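How does a message get from my phone to yours?

Hello! I'm Iman Metwally, and I spend a silly amount of my life sending messages. Mostly to my cousin, mostly about lunch. One day I typed "what are you having?" and her answer popped up before I'd even put my phone down, and I thought, hang on, how did it DO that? So I went and found out, and now I'm going to tell you.

Let's follow one message the whole way. Mine says "cheese on toast".

Step 1: Chopping it up

Your phone doesn't really know any letters. It only knows numbers, so the first job is to swap every letter, space and smiley for a number. My message has only a few words in it, so that's quick work.

Then the numbers get packed into little bundles called packets. A short message might fit in just one. A photo is much, much bigger, so it gets chopped into lots of packets, and each one carries a label saying where it's going and which piece of the picture it is. Think of posting a jigsaw to your gran with every piece in its own envelope!

Step 2: Locking it

I wouldn't want a stranger reading my post, and I feel the same about my messages (even the cheese ones). Lots of messaging apps scramble your words before they leave your phone. The grown-up word for this is encryption.

I tried a very easy kind with my friend Efren Panganiban. We moved every letter along 2 places in the alphabet, so A became C, B became D, and "cat" turned into "ecv". Try reading that out loud! Efren cracked mine before he'd finished his biscuit. Your phone uses a far harder kind, with a secret key that's an enormous number.

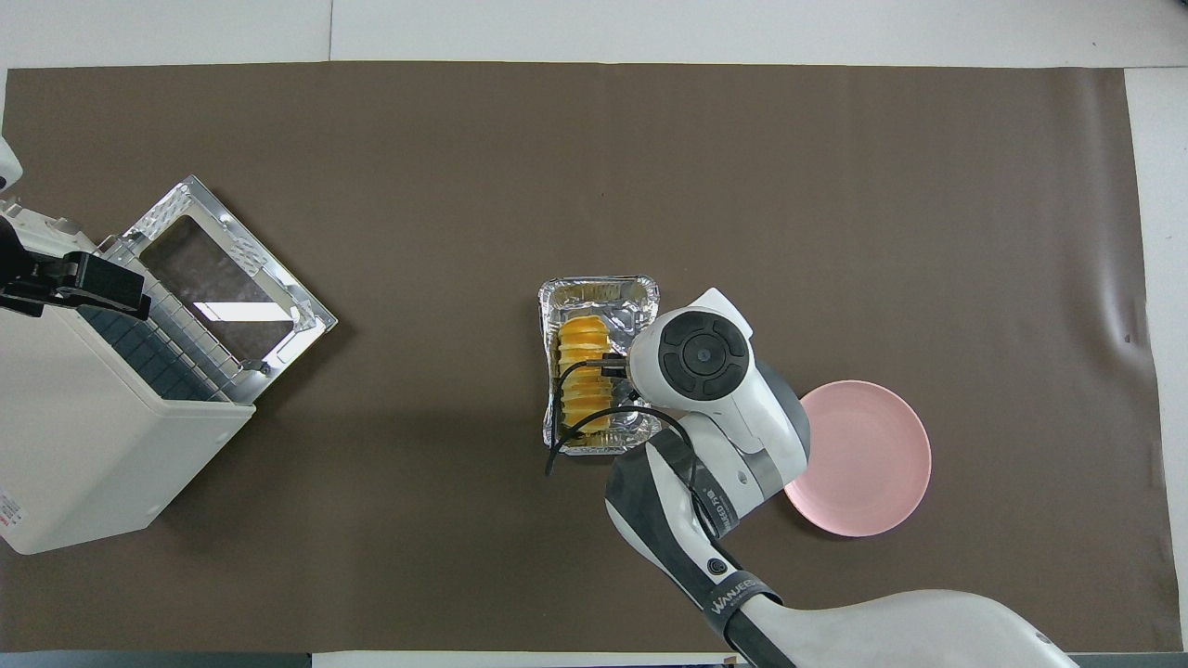

Step 3: Off it goes

Now the message leaves your phone as radio waves. You can't see them or feel them, but they zip through the air to the wifi box in your house, or to a phone mast if you're out and about. From there it travels along cables under streets and fields, and sometimes right across the bottom of the sea.

Step 4: The sorting office

Your message doesn't usually go straight to your friend. It goes to a computer called a server, which looks at the label and passes it on. If your friend's phone is switched off, the server can hang on to the message until it's back.

I use an app called Lolora, and it shows one tick when the server has my message and another when it has reached my cousin's phone. I watch those ticks like a hawk.

Step 5: Putting it back together

My cousin's phone catches the packets and puts them in the right order. If one has gone missing, it can be sent again. Then the phone unlocks the scramble, turns the numbers back into letters and goes PING!

Have a go yourself

Write a secret message to someone at home using the two-places-along code. When you get to Y, go back round to the start, so Y becomes A and Z becomes B. Here's one from me to get you going:

JGNNQ

And ask a grown-up before you try any new messaging app, please. Some of them are only meant for older people, and it's good to have someone help you with the settings.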